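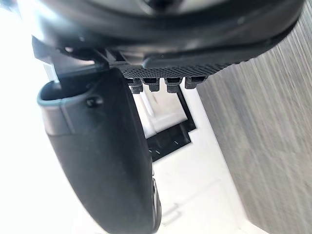
A Statement to Those Who Attended the Serkia Concert

The management of Brarance Hall, Skeltport, has received a number of letters concerning the concert given by Serkia in June. It is the practice of the Hall to answer each letter separately. On this occasion the letters ask the same thing, and a single reply has been judged acceptable.

The facts are as follows. Doors opened at 7 p.m. The supporting act played its full set and was politely received. Serkia took the stage a little late and performed the whole of their first album in order, as advertised. They thanked the audience, left the stage and returned. They then played a song which does not appear on any of their records, and which the writers of the letters wish to hear again.

The Hall does not possess a recording of this song. The desk was recording until the end of the advertised programme, at which point the engineer stopped it in accordance with the contract. The band's label, Dekker, has been consulted and has replied that no such song is registered to the group. Dekker adds that the group left the building before the encore, and has enclosed a copy of the driver's log in support of this.

The management does not wish to dispute the driver's log. It records only that the stage door was signed by all three members on the way in, and that the column for departures was left blank.

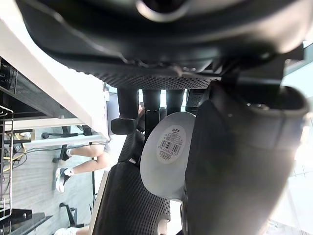 The letters do not agree as to what the song was about. One correspondent, who had travelled a long way and missed the last train home, states that it concerned her grandmother's kitchen. Another is certain that it had no words. A gentleman who attended with his son writes that they both knew the chorus and sang it, and that on the drive home neither could recall a line of it, though they had hardly spoken to each other for a year and found that they were now speaking. He encloses a postal order and asks whether it would cover the cost of a copy. The postal order has been returned to him with our thanks.

Staff on duty that evening have been interviewed. The cloakroom attendant heard the song through the wall and took it for something her sister used to play in the room they shared, on a cassette with the label peeled off. The bar manager did not hear it at all, but noted that for the length of one song no drinks were sold and that he did not find this strange at the time. The duty manager, who is the author of this statement, was standing at the back by the fire doors. She had been to a great many concerts in that room, the first of them at fifteen, in borrowed boots, against the express wishes of her parents. She is not in a position to give evidence on the content of the song. She can confirm that it was played.

It has been suggested in the local press that the matter was arranged for publicity. The Hall rejects this. Serkia have given no interviews since June, and their next date, at a smaller room along the coast, was cancelled without explanation. 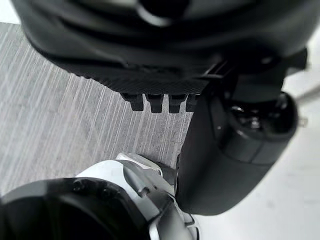
Arrangements for Ticket Holders

Refunds will not be offered, as the programme was performed in full.

In view of the correspondence, however, the Hall has agreed to open its doors once more to those who were present. There will be no performers and no bar. The house lights will be lowered at the hour at which the encore began, and the stage will be lit as it was then. Places are limited to 100, and ticket stubs must be shown at the door. Those who have lost their stubs may describe the song to the attendant, who has been asked to use her judgement.

Patrons are reminded that recording equipment is not permitted in the auditorium. Singing is allowed – the management would ask only that it stop when the house lights come up, so that the last train may be caught.

The Duty Manager
Brarance Hall, Skeltport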